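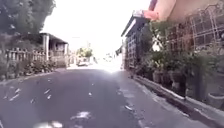

The demonstration street, looking along the carriageway with the planted frontages on either side.

About Clesinine

Clesinine develops and operates small autonomous vehicles for residential streets. The organisation was established in Drendcombe to serve neighbourhoods where roads are narrow, kerbs are close and conventional delivery vans are poorly suited to the work. Our vehicles travel at walking pace and are programmed to give way to every other road user.

Our workshop and control room occupy a former joinery on the edge of the town centre. A team of 12 engineers, technicians and route planners is based there, supported by our manufacturing partner, Ó Conaill, which supplies chassis and drive components.

The Open Day

Each November, Clesinine invites residents, council officers and students to see its vehicles at work on a public street. The programme is held in daylight and includes a workshop tour, a briefing on route planning and a supervised demonstration run. At the most recent open day we welcomed 174 visitors, almost half of whom had not attended before.

The demonstration is conducted by Plidby, our street-level navigation system. Plidby is designed to locate the kerb line, follow it at a set distance and adjust to changes in the road surface. Residential streets remain the most demanding part of its work. Glare, tree shade, garden plantings close to the roadway and patched or marked asphalt must all be interpreted correctly before a vehicle is permitted to proceed.
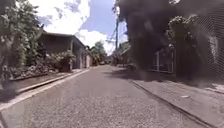

Kerb, footpath and road surface on the demonstration street, with the edge line at left.

Two trained operators oversee each run, and either may bring the vehicle to a stop at any time. Visitors observe from a marked area and are invited to put questions to the operators once the run has concluded. Children are welcome in the company of an adult.

Working With the Community

Clesinine notifies every household on a route in writing before operations commence — this applies equally to trials, demonstrations and regular services. To date we have surveyed 102 streets in Drendcombe and the surrounding district. Survey findings on damaged kerbs and obstructed footpaths are shared with the local council at no charge.

Schools and community organisations wishing to arrange a group visit outside the open day may apply through the enquiries form on this site. Groups are received at the workshop from 2 pm.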